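Living with the Lirnen hand gripper: my review after a full March of packing

I work in returns at Drakdale, where we check what comes back, bin what's past saving and box up the rest. It's fiddly work and it's mostly hands. So when the firm said we'd be trying the Lirnen, a hand-held gripper with two fingers that you squeeze while it records what you're doing, I had opinions before I'd even picked one up. The idea is that we do the job with the gripper, and the recordings teach the arms Ahuja is putting in at the Zistambridge site.

What it's like to hold

Better than I feared! The squeeze is light and the ribbed blue pads hold on to soft stuff far more kindly than I'd expected. Foam, bubble wrap, bags of crisps, all fine. Thin flat things are a pain though. Paper slips, cards, anything lying flush on the table, you end up chasing it to the edge and swearing a bit.

I did a shift of 6 hours with it on my first go, which was daft, and my thumb let me know the next morning. Now I swap hands every 30 minutes and it's much better. I do wish the grip came in a smaller size (my hands are small and I'm not the only one on the team).

What it's done to the job

This is the bit people ask me about in the canteen. You slow right down, for a start. Two of us were put on it and our numbers dropped, and it took a proper grumble before our targets were dropped to match. Selma Živković, my team leader, fought that one for us and got it in writing.

The other thing is you notice your own habits. I'd never thought about how I tip a box towards me before I reach in, or that I always go for the soft thing first. Having to do it with two fingers makes you think it all through again, and I've quite enjoyed that - more than I let on at work, anyway.

Boxes are where it earns its keep. The fingers open wide enough to go either side of a small foam one, and with the pads facing each other you can line up by eye.

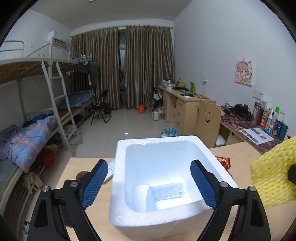 Would I want to keep using it?

For part of the week, yes. All day, no thanks. I'd like extra pay for the recording hours too, seeing as it's our know-how going into those arms, and we're still waiting on an answer there. The two of us have been promised first pick of the jobs looking after them at Zistambridge, which I'll believe when I see the rota.

As a tool, four stars from me. It loses one for the grip size.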